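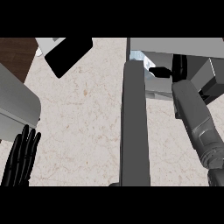 CUADERNO DE TALLER / Encimeras y piedra

Martes, 8:40

Sigo con las manchas de aceite en el mármol crema. Tres probetas del mismo tablero, el beige con veta fina tostada que nos mandó Wurnov. Lado pulido arriba, sin sellar. Aceite de oliva, café y vinagre rebajado, una gota gorda de cada uno, tapadas con vidrio de reloj toda la noche.

Resultado a ojo:
Aceite: halo oscuro, bordes difusos. Ha entrado bastante más de lo que esperaba.
Café: cerco marrón claro, se va casi entero con agua y jabón neutro.
Vinagre: sin color pero mate. Ahí no hay mancha, hay ataque. Se nota al pasar la uña. No perder tiempo con cataplasma, eso es repulido y punto.

Las probetas dos y tres tienen grietitas muy finas siguiendo la veta. Mirar si son del material o del corte. Si son de origen, la resina de fábrica las tendría que tapar y no las tapa. Preguntar a Wurnov qué resina usan, la ficha no dice nada.

10:15

Cataplasma de bicarbonato y agua sobre el aceite de la uno. Textura de yogur espeso, film encima, agujeros con palillo. En la dos lo mismo pero con talco y acetona (ventana abierta, guantes de nitrilo NO, se deshacen; usar los de butilo del cajón de abajo). La tres la dejo sin tocar como testigo.

Ojo, la acetona levantó algo de brillo en el borde de la dos. Puede ser cera vieja de fábrica. Repetir en un recorte antes de decirle nada al cliente de la casa Nicholas, que tiene toda la cocina en este material y quiere presupuesto ya.

12:30

Pulido del recorte con discos de diamante en húmedo. Serie: 400, 800, 1500, 3,000. En el de 800 se me fue la mano y quedó aguas, vuelta al 400. Peso antes del sellador: 1,093 g. Secado con trapo y luego aire, no secador, que la última vez se abrió una fisura.

Sellador Stastex, primera mano a brocha, dejo 12 minutos y retiro el sobrante con microfibra. No dejar más, se queda pegajoso y luego hay que quitarlo con disolvente. Segunda mano despues de comer.

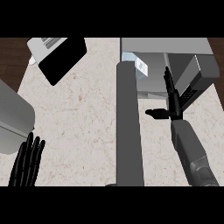
Redacción y ensayos: taller de piedra Ullthorpe

16:50

Segunda mano dada. El peso no lo apunto todavía, la báscula baila cuando ponen en marcha la sierra de al lado. Repetir mañana a primera hora con todo parado.

Prueba de gota de agua en el recorte: aguanta redonda en la zona sellada, en la zona sin sellar se aplasta y oscurece enseguida. Tiempo hasta ver cambio de tono en la no sellada, aproximadamente 102 segundos. En la sellada corté la prueba sin ver cambio. Falta hacerla con aceite, que es lo que importa en una cocina.

Cataplasmas, retirada de prueba en una esquina: la de talco con acetona ha chupado más, el polvo sale amarillento. La de bicarbonato casi blanca. Vuelvo a tapar las dos hasta mañana.

Pendiente:
- cambiar el disco de 800, está cristalizado
- pedir más talco, queda medio bote
- mirar canto del fregadero en el plano de Nicholas, me sale un radio distinto al de la plantilla
- llamar a Wurnov por lo de la resina (y que manden la ficha buena, no la del año pasdo)
- sellador: comprobar si amarillea en las zonas claras, dejar un trozo en la repisa de la ventana

Para el cliente, de momento: limón y vinagre lejos, jabón neutro, y resellar cuando la gota deje de quedarse redonda. Lo del aceite viejo se lo digo cuando vea la dos destapada.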